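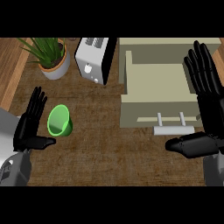 *Kollar two-hand bench, simulated view: green cup by the left hand, drawer open behind the right.*

# Kollar two-hand bench

The Kollar is a bench-mounted pair of arms with five-digit hands, supplied by Devel for handling work at table height. It is sold with Halim, the simulation package, and most buyers start with Halim alone. You can order either one first. Tasks set up in Halim are saved in the same format the bench controller reads, so the work carries over when the hardware arrives.

This page covers what is in each order, what it costs to run, and what your site needs before delivery.

## What you can order

| Item | Supplied as | Price |
|---|---|---|
| Halim | Annual licence, one seat | £1,095 |
| Kollar bench | Two arms, two hands, controller, frame | Quoted by site |
| Davar cover | Annual service plan, hardware only | Quoted with the bench |
| Spare hand, left or right | Boxed, calibrated | Quoted |
| Finger set | Four fingers and a thumb, one hand | Quoted |

Prices exclude VAT and delivery. A Halim seat belongs to one workstation at a time and can be moved between workstations by the licence holder. Teaching sites should ask about shared seats before ordering, as these are set up differently at our end and cannot be converted later without a new key.

## Starting with simulation

Halim comes with a library of 207 objects and a set of room and table surfaces. There are household items such as cups, plant pots, toasters and drawer units, and a smaller group of workshop parts. Objects can be resized. You can bring in your own models, but allow time for this: the shape usually imports cleanly, while weight, friction and moving joints have to be entered by hand.

We suggest budgeting for one seat and one person's time for the first quarter. In that period you should be able to:

- build your own table layout with the items you expect to handle
- try reaches from both sides and find out where the hands get in each other's way
- check whether drawers, doors and lids can be opened at the height you plan to use
- decide if you need two hands at all

The last point saves more money than any discount we could offer. A fair share of tasks can be done with one arm and a fixture, and Devel sells a single-arm frame for those.

Simulation will not tell you everything. Grip on soft packaging, thin card and anything with a loose lid should be treated as unproven until it has been tried on a real bench. You can send sample items to us for a handling trial. The trial fee is taken off the price of a bench if you go on to order one.

## The bench itself

The working area is 1,000 mm across, measured between the inner faces of the frame. Each arm with its hand weighs 23 kg and is lifted into place by two people. The frame arrives flat and is bolted together on site.

The hands are sold as a left and a right and are not interchangeable. If your budget runs to only one spare, buy for the side that will do most of the gripping. Halim logs the number of grips per hand, so a few weeks of simulated work will give you that answer before you order.

The table top is not included. Customers have used kitchen worktop, steel sheet and rubber matting over board. Any flat surface that takes the fixing pattern will do, but avoid a high gloss if you plan to use overhead cameras. The drawing of the fixing pattern is sent with every quotation.

## Running costs

Set aside money for the following each year:

- **Halim renewal.** Same price as the first year. If you let it lapse the software still opens existing files but will not save changes.
- **Davar cover.** Optional. Includes one site visit, firmware updates, and a loan hand while yours is being repaired.
- **Finger sets.** Finger pads are a wearing part. The service interval is 1,000 running hours, and we advise changing a full set at once instead of single fingers.
- **Calibration.** Included in Davar cover. Without it, calibration is charged per visit, plus travel.
- **Electricity.** The bench runs from a normal single-phase supply. Consumption depends heavily on payload and cycle, so ask for the data sheet if you need a figure for a bid.

Two costs are often left out of first budgets. One is the workstation for Halim, which needs a dedicated graphics card – the office laptops we are shown on site visits are rarely up to it. The other is guarding. The bench is supplied without guards, and your own risk assessment will decide whether you need a light curtain, a fixed screen or a marked floor area.

## Planning your site

Before we confirm a delivery slot we ask for a sketch of the room with the door widths, the position of the nearest socket and the floor type. Upper floors are fine if there is a lift that takes a pallet. If there isn't, tell us early and we will split the load.

Leave clear space behind the frame for the controller and its cables. Room at the sides is just as useful, as that is where you will stand to change a hand.

Tall items need some thought. A cabinet or an appliance placed at the back of the table narrows the space the arms have to turn in, and an open drawer takes away more of it. Lay the table out in Halim with everything open and extended, then check the reach again.

## Lead times and ordering

Halim keys are sent by email on the working day after payment. Benches are built to order, and the lead time is given on the quotation and held for the life of that quotation. Orders for delivery in May should be placed before the end of the winter term if they come from a school or college budget, as the spring build slots go early.

To ask for a quotation, send us:

1. The task, in a sentence or two
2. The heaviest and the smallest item to be handled
3. Hours of use per week
4. Room sketch, or a note that the site is not yet decided
5. Whether you want Davar cover priced in

Purchase orders are accepted from public bodies and account holders. Other customers pay for software in full, and for hardware half on order and half before dispatch.

## Returns

Unused finger sets can be returned in sealed packaging. Halim licences cannot be refunded once the key has been entered. A bench can be returned for a partial refund if the frame has not been drilled or repainted – collection is at the buyer's cost.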